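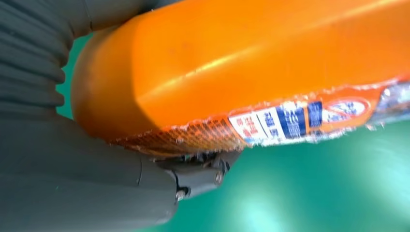 Drillandale Community Band, Low Brass and Percussion Section

How to Play a Memorial Service Without Embarrassing the Deceased

Sooner or later someone will ask the band to play a funeral. It usually happens in February, outdoors, with a day and a half of warning. This page is for members who haven't done one before, and for two members who have and need to read it again.

Get one contact from the family

Families in grief produce a lot of opinions, and four cousins will each have a different favorite song. Ask for one person who can say yes or no. Write down the titles, who recorded the version they love, and whether they want it sung. "That slow one he always did" needs a follow-up call.

If the person being remembered was a musician, expect requests for their own songs. Find a recording and learn from that. The sheet music, where it exists, was generally typed up by a fan with strong feelings about key signatures.

Pick fewer pieces than you think

Three is plenty for a graveside. For a hall service, plan on five and be ready to drop two when the speeches run over. The speeches will run over. At the Ibarra service we had 50 minutes on the program and were still holding our instruments well after the sandwiches should have come out.

Put the slow piece second. Opening with it leaves you nowhere to go, and closing with it leaves everyone standing in the parking lot unable to speak.

Print large

We make our parts on folded card at 7 inches tall and clip them on both sides. Wind doesn't care about your binder. For singalongs, print the words for the crowd too, chorus only. We ran off 100 sheets for Brullelov and people shared happily, though most took one home, so don't plan on getting them back.

Decide on amplification

A brass quintet needs none. A single singer with a guitar and 800 people in a field needs quite a lot. Kulap Sangkhawat keeps the battery speaker and the sign-out sheet, and will ask you whether you have charged it. Have an answer.

Test it before guests arrive. "One two, one two" is not something to bounce off the headstones at 10:40 in the morning when the family is walking in.

The bugle call

If there's a military honor guard, they may bring their own player. Ask. Two buglers starting half a second apart is a sound you'll carry for years. If the job is ours, Adalberto Miranda plays it, and his deputy stands by with a warm mouthpiece in a coat pocket.

Stand where the guard officer tells you, and start on the officer's signal.

What to wear

Black coat, black shoes, no band cap. The Drekum Festival jacket is burgundy and has a trombone on the back. Leave it in the car.

Afterward

Pack up quietly and empty your water keys somewhere other than the grass by the flowers. Go to the reception if you're invited. Eat something, tell the family one true thing about the music, and sign the speaker back in.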